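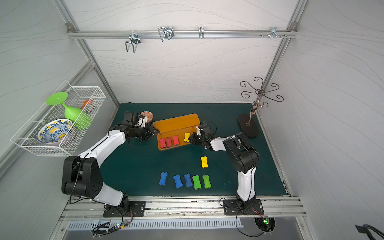 Bone-Shaped Whiteboard Erasers: Sorting by Color

This gallery covers the sorting of a mixed lot of small whiteboard erasers into a tray. The erasers are the Primness bone pattern: a foam top in one color, a black backing, a narrow waist and two lobes at each end. Colors in the lot are red, yellow, blue and green. The full stock is 346 pieces, kept in bags of 200 or fewer and drawn out a few at a time.

The order of work is fixed. Reds go in first, starting at the left end of the tray. Yellows follow, then blues, then greens. Erasers are set side by side with the long axis running front to back, colored face up. Pieces still to be sorted stay on the green tabletop in front of the tray.
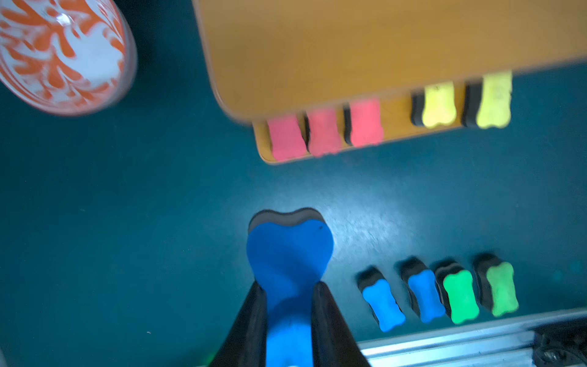 Blue eraser held at the waist, black backing visible along the top. Three pink and two yellow already in the tray.

The pinks and reds are one color on the stock list. The shade shifts with the light, and Dramik supplied both under a single part number. Anyone reordering should quote the list entry and ignore the shade.

Spacing matters more than speed. A row set tightly on the left leaves room for the later colors – a loose row has to be pushed up by hand before the greens will fit. 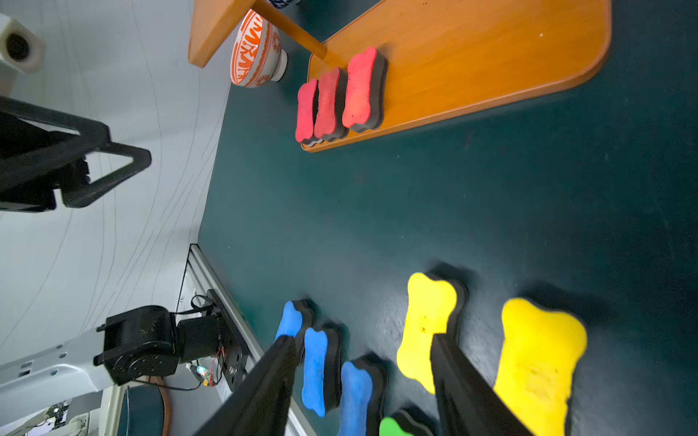

Foam picks up dark specks in use. Light marks are left alone. An eraser goes to the discard bag when the foam lifts from the backing or a lobe is torn. Of the last bag checked, 6 were discarded for lifting and 4 for tears.

The next count is planned for July. Corrections to the stock list go to Roel Peeters.

Page updated 12 April 2020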